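When the white arm was bolted in at the returns room in Stumeston, Luminița Matei was told it would take over the worst part of her job. She had been sorting returned drink cans by hand for 28 months by then, and she had her own view of which part was the worst.

"They thought it was the lifting," she says. "It was the standing. You stand at one table and you turn cans over until you go home. I still stand, so they were half right."

Matei works for Stuker, which handles damaged and unsold drinks packaging for shops and small bottlers. Cans come back dented, mislabeled or past their date. Each one has to be picked up, looked at and sent one way or another. On a normal shift the room used to get through 800 of them with two people at the table. The company is now trying to hand over part of that work, beginning with the cans that arrive empty.

Ovidiu Vasiliu runs the trial. He came from the Sornov plant, where he looked after conveyor lines, and he says he had never worked with a robot arm before last May. He is careful about what he claims for it.

"A can standing up is easy," he says. "A can lying on its side is a different job. It can roll, it can be at any angle, and you have to close on it hard enough to hold it and soft enough that you don't crush it. A person does that without thinking. I had to learn to think about it."

He spent his first weeks watching Matei and her colleagues. He asked them to slow down and say what they were doing. Most of them couldn't. Matei says she found out that she always takes a can by the top end, and that she has no idea when she started doing it.

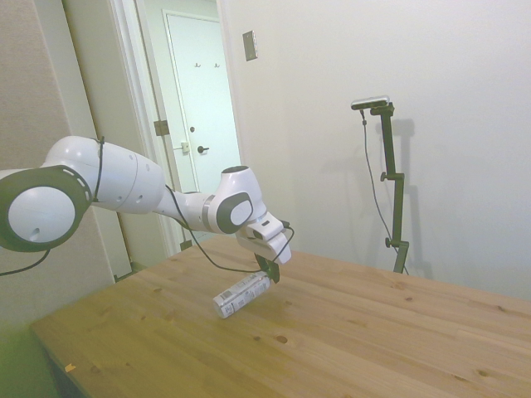

Vasiliu put that habit into the first version of the program. He has since tried picking from the middle of the can, which works better on full-size cans and worse on the dented ones. The team has gone back and forth on it, and for now the choice depends on the batch.

What has changed for the people in the room is mostly the order of the day. Matei used to start sorting as soon as she had her gloves on. Now the first part of the shift goes to setting up: clearing the tabletop, checking that the fingers close properly, running a few cans and writing down the ones that fail. There is a paper log for the failures. She keeps it because she was the one who complained that no one was keeping it.

"If it drops a can, I want to know which kind," she says. "Otherwise we're having the same talk every morning."

The best run so far was 500 cans in one shift. Vasiliu doesn't like to quote the figure, as the batch was a good one and all the cans were the same size. Mixed batches are slower, and anything with liquid left in it still goes to a person.

Nobody has lost a job over the trial. Four people worked in the returns room before it began and four work there now, although one has moved to the loading side at his own request. Matei asked early on what would happen after the trial, and she says she got a straight reply, that the company had not decided. She would have liked a better one.

"I didn't want to be told it was all fine," she says. "But you do go home and wonder about it."

Her pay went up a little when she took on the setup work. She had to ask for that too. The new tasks were not in her job description, and it took two meetings with the office at Muriithi, the parent company, to have them written in. Vasiliu went with her to the second one.

He thinks the company should have done it before the arm was installed. "We planned the power, the mounting, the cables," he says. "We didn't plan what Luminița's job would be called."

The two of them disagree about speed. Vasiliu wants to raise it in small steps. Matei would leave it alone until the mixed batches improve – she is the one who picks up what falls. They have agreed to keep the present setting until the end of the quarter and then look at the log together.

Her feet still hurt, she says. She has asked for a stool.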